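Holzboden nach dem Auszug reinigen und ölen

Für wen diese Anleitung gedacht ist
Geölte Dielen und geöltes Parkett lassen sich auch ohne Schleifmaschine wieder auffrischen, solange die Oberfläche keine tiefen Kratzer hat. Für lackierte Böden gilt das Folgende nicht. Wer unsicher ist, setzt an einer verdeckten Stelle einen Wassertropfen auf das Holz und wartet. Zieht er nach einigen Minuten ein und hinterlässt einen dunklen Fleck, ist der Boden geölt oder roh. Bleibt er als Perle stehen, kann es Lack sein oder ein noch intakter Ölfilm. Dann hilft nur die Nachfrage beim Vermieter oder beim Verleger.

Was Sie brauchen
Staubsauger mit Parkettdüse
Zwei Eimer und ein Wischer mit Baumwollbezug
Holzbodenseife, zum Beispiel die helle von Trulwood
Pflegeöl, hier verwendet: Sirora farblos, Dose mit 700 ml
Weißes Pad und fusselfreie Lappen
Kniekissen

Schritt 1: Saugen
Räumen Sie den Boden frei und saugen Sie immer in Richtung der Maserung. Die Fugen zuerst, dann die Fläche. Sandkörner, die liegen bleiben, werden später mit dem Pad in das Holz gerieben. An den Fußleisten die schmale Düse nehmen.

Schritt 2: Wischen
Die Seife nach Packungsangabe in lauwarmem Wasser auflösen. Der zweite Eimer enthält klares Wasser zum Auswaschen des Bezugs. Wischen Sie nebelfeucht und in Bahnen, die sich leicht überlappen. Es darf kein Wasser in den Fugen stehen. Danach muss der Boden trocknen, am besten über Nacht bei gekipptem Fenster.

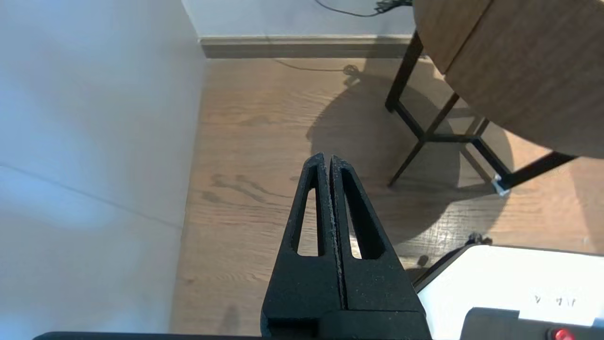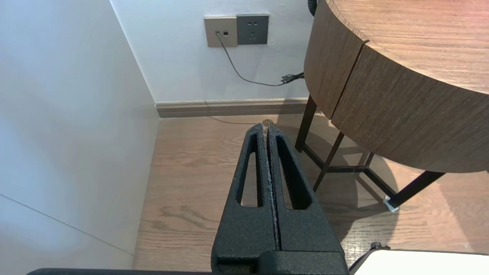
Heller Holzboden, zu sehen durch die beiden Öffnungen

Schritt 3: Flecken behandeln
Graue Stellen entstehen meist durch Feuchtigkeit. Reiben Sie sie mit dem weißen Pad und etwas unverdünnter Seife aus, kurz einwirken lassen, mit klarem Wasser nachwischen. Bei Fettflecken hilft Tonpaste, die über Nacht auf der Stelle bleibt. Schwarze Ränder von Blumentöpfen gehen auf diese Weise selten ganz weg — hier muss ein Fachbetrieb ran.

Schritt 4: Ölen
Die Raumtemperatur sollte bei 21 Grad liegen. Das Öl gut aufrühren und mit einem Lappen dünn auftragen, höchstens 4 Quadratmeter auf einmal. Mit dem Pad einmassieren, bis die Fläche gleichmäßig seidig aussieht. Nach 30 Minuten jeden Überstand mit einem trockenen Lappen abnehmen. Was stehen bleibt, wird klebrig und lässt sich später nur mühsam entfernen. Arbeiten Sie sich von der Fensterseite zur Tür vor.

Achtung: Mit Öl getränkte Lappen können sich selbst entzünden. Legen Sie sie nach Gebrauch in Wasser oder lassen Sie sie im Freien ausgebreitet trocknen, bevor sie in den Müll kommen.

Schritt 5: Trocknen lassen
Den Raum am ersten Tag nicht betreten. Leichte Möbel können am zweiten Tag zurück, schwere und Teppiche erst nach einer Woche. Filzgleiter nicht vergessen. Gewischt wird in dieser Zeit nicht.

Wie oft?
In Wohnräumen reicht einmal im Jahr. Ich mache es im September, bevor die Heizung läuft. Flur und Küche brauchen es öfter.

Text: Joonas Karppinen
Zuletzt geändert: 13. August 2024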